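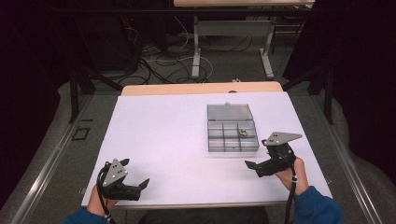

Lining up two grippers and a head camera: getting the clocks to agree

Most of the bad training data I have thrown away was perfectly good data with the wrong times on it. The fingers shut in one file and the nut gets picked up in another, a fifth of a second later, and the policy learns that closing on thin air is how one gets hold of things. It will then do this for you, very confidently, all afternoon.

This page covers how we line up the streams from a pair of hand-held grippers and a head camera before anything goes near a training run. It assumes you can already record all three, and that the left gripper and the right gripper know which they are. (If they don't, see Iulian Furtună's page on naming devices, which he wrote in a temper and is the better for it.)

What you need

Three recordings of the same session: left, right and head. The jaw width from each gripper, logged with times. Our sync script, or one of your own. A small box with a lid and something small to put in it. We use a plastic compartment box and a metal fitting, and the fitting is the third of its line.

Step 1. Pick one clock and be rude to the others

Everything gets stamped on arrival by the recording machine. The devices have their own ideas about the time and you may log those too, in a separate column, for reading when things go wrong. Do not average the two. Kazimír Charvát tried averaging in January and produced a third time that was wrong in both directions.

Step 2. Record a clap at each end

Hold both grippers where the head camera can see the jaws. Open fully, wait a moment, snap both shut, open again. Do it three times at the start of the session and three times at the end. The end claps are the ones people skip, and they are the only way to catch drift. With claps at the start alone, you will have beautifully aligned the first minute.

Keep the jaws side-on to the camera if you can. Pointed straight away from you, they hide behind their own mounting plates and the script has to guess.

Step 3. Find the offsets

Run the sync script on the session folder. For each gripper it takes the jaw width, works out its rate of change, and slides it along against the motion seen in the head video until the two match best. You get an offset in milliseconds and a score between 0 and 1.

On our bench the head video usually turns up 165 ms behind the jaw readings. Yours will be something else. What matters is that it is the same something else at both ends of the recording.

Step 4. Check for drift

Compare the offset from the opening claps with the one from the closing claps. If they differ by 18 ms or less, apply a straight line between them and get on with your life. If they differ by more, look for dropped frames before you blame the clock. A gap in the frame numbers means the video lost a piece, and stretching the rest to fit only spreads the damage about.

An offset of exactly 500 ms is not an offset. It is the edge of the search window, and the script has found nothing and stopped at the wall. Emília Tóth has since made it print a warning, which I have since learned to read.

Step 5. Look at it

Play the head video with the two jaw widths drawn underneath. Go to a grasp, any grasp, and step through it frame by frame. The trace should flatten when the fingers meet the part. If it flattens while there is still daylight between finger and part, the sign of your offset is wrong. Everybody gets the sign wrong. Flip it and look again.

Do at least one grasp per hand. The left and right offsets are worked out separately and are quite capable of being wrong separately.

Step 6. Write it down with the data

Save the offsets, the scores and the script version in the session folder, next to the raw files. Leave the raw files alone. Lyle Castellanos once saved corrected times over the originals and then corrected them again to be safe.

Things that still go wrong

Low score on one hand only: the other arm was probably in front of it. Clap again, elbows out.

Low score on both: check you haven't loaded yesterday's video. The script will happily try.

Good score, silly offset: the claps were too even. Three snaps at a steady beat match just as well one beat late, so leave a longer pause before the last one.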